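Le lit, cette annexe de mon armoire

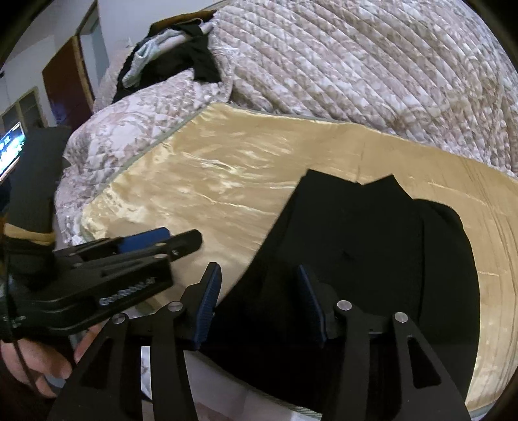 Un vêtement noir étalé sur le satin doré.

Je plie toujours sur le lit. J'ai bien une table, mais elle est trop étroite et il y a toujours un bol de café qui traîne dessus, alors tout finit sur le matelas ! Avant, je posais le linge directement sur la couette matelassée et je pestais parce que les coutures du piquage faisaient des bosses sous les manches. Maintenant j'étale d'abord le drap en satin doré (oui, celui que ma sœur trouve « très cabaret ») et je lisse là-dessus.

Bon, le satin, ça glisse. Et ça froisse rien qu'en le regardant. Mais pour le noir c'est formidable, on voit tout de suite la moindre peluche, le moindre cheveu, et j'arrive à repérer les bords d'un vêtement sombre même le soir avec ma lampe de chevet qui éclaire trois fois rien.

Ma méthode n'a rien de savant : j'étale bien à plat, je passe la main du milieu vers les côtés, je rabats un côté, puis l'autre, et je plie en 2 dans la hauteur. Luuk Bakker, mon voisin du dessus, roule tout comme des crêpes et jure qu'il gagne une étagère entière. J'ai essayé en janvier - une semaine de chaussettes introuvables, j'ai arrêté.

Il me reste la pile des pulls, que je repousse depuis les vacances à Grekbridge. Si vous avez une astuce pour les cols roulés qui se déplient tout seuls dans le tiroir, je prends, les commentaires sont ouverts !

Contact | © Trirnau, le blog | Haut de page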